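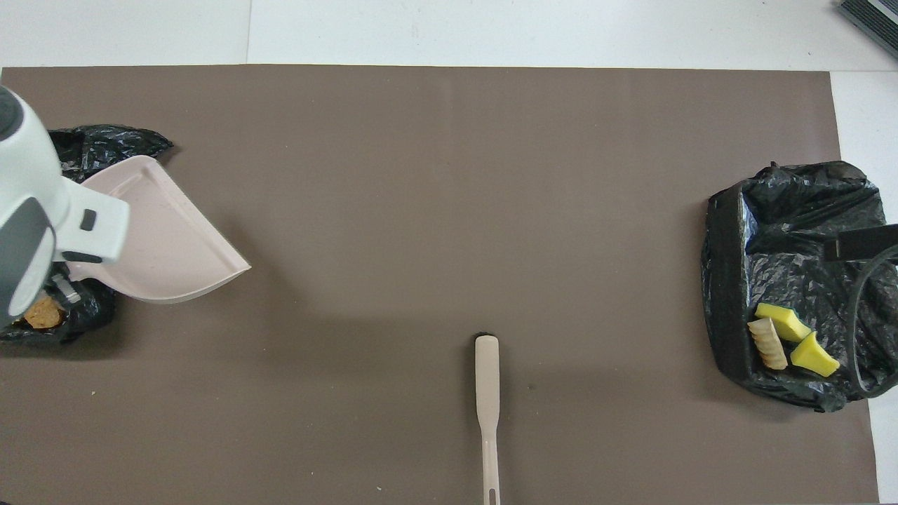
How do detectives find fingerprints?

Home Stories Science Crime & Clues Puzzles Ask Us Grown-ups

When I was eight I was completely sure I could get away with eating the last cookie as long as I wiped the crumbs off my face. I forgot about my fingers! They were covered in chocolate, and I'd left a perfect thumbprint on the refrigerator door. My mom solved that case in two seconds.

Look closely at the tip of your finger (a bright lamp helps). See those tiny lines? They're called ridges, and they help you feel things. You got yours before you were born, and they'll stay the same pattern your whole life, even when your hands get much bigger. Identical twins have different ones too, which I think is pretty great.

Most patterns fit into three families. Loops go in one side, bend around and come back out the same way. Whorls look like little whirlpools. Arches go up and over like a hill. I have mostly loops and one whorl on my left thumb, and I'm very proud of it.

So why do you leave prints on things? Your skin makes sweat all the time, and your fingers pick up oil whenever you touch your face or hair. When you grab a glass, some of that sweat and oil stays behind in the shape of your ridges. Sometimes you can see it. A lot of the time you can't, and those hidden prints are called latent prints.

I spent a morning with Nidia Tamayo, who looks for prints for the police in Gallardo. She had a soft, fluffy brush and a jar of black powder, and she let me try it on a jelly jar. You have to be so gentle! I pushed too hard and smeared the first one into a gray blob. On the next try the lines popped right up, and she lifted them off with clear tape and stuck the tape on a white card. 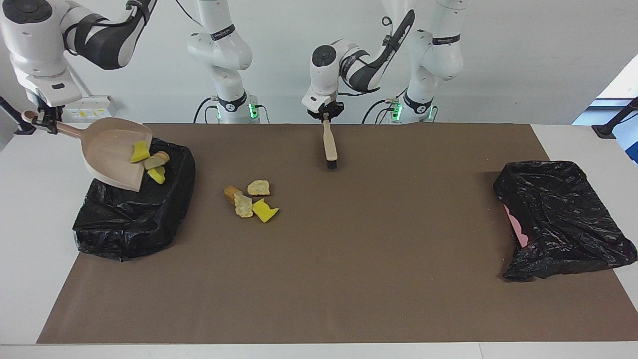

Two yellow sponge pieces and a pale beige chunk in a dustpan, over a black trash bag.

Powder is best on smooth things like glass. For paper, examiners use special chemicals that turn the print purple. (Don't try that one at home, please.)

After that comes the slow part. A computer can search through a huge pile of prints and pick out ones that look close, but a trained person still has to compare them. Nidia looks for spots where a ridge stops or splits in two. One burglary kept her busy for 30 cards, and most of those prints belonged to the family who lived there.

And a print only says that somebody touched something. It doesn't say when, or why. If your print is on your friend's bike, maybe you stole it, or maybe you helped pump up the tires last week. Detectives have to find other clues too.

Want to see your own? Scribble hard on paper with a pencil, rub your finger in the gray patch, press on some clear tape, then stick the tape on white paper. Wash your hands before you touch the refrigerator.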